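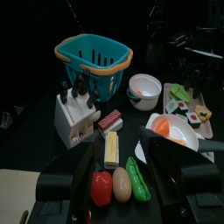

Vol. 3, p. 143

Paying for Papers: Who Covers the Cost of a Foreign Hire?

When the packing firm Genside opened its second site at Trurkthorpe, it could not fill the night shift locally. It hired abroad, through an agency in Fajardo, and 615 people applied. Many of them had already paid somebody for the chance.

Maricica Gavrilă runs hiring at the site. She found out about the fees in April, when a new worker asked for an advance on his wages to pay back a loan. The loan had gone to a recruiter two steps down the chain from the agency Genside had signed with.

"We had a contract that said no fees," she says. "We had never asked a worker if it was true."

The company now pays visa, medical and travel costs directly, and it interviews each new arrival after the first month - in the worker's own language, with no supervisor in the room.
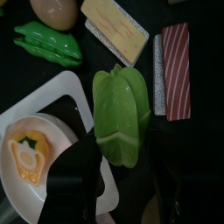 The change was not cheap. Finance objected to paying back fees the company had never received, and the argument went on for most of a quarter. In the end Genside repaid 143 workers, in two installments.

Merance, a smaller competitor that uses the same agency, has gone another way. It dropped the agency and hires only people who already hold work permits. That avoids the fee problem but leaves it short of staff at peak season.

Gavrilă still finds cases. The last interviews turned up three workers who had paid for a language certificate the job does not require. Their claims are with the agency now.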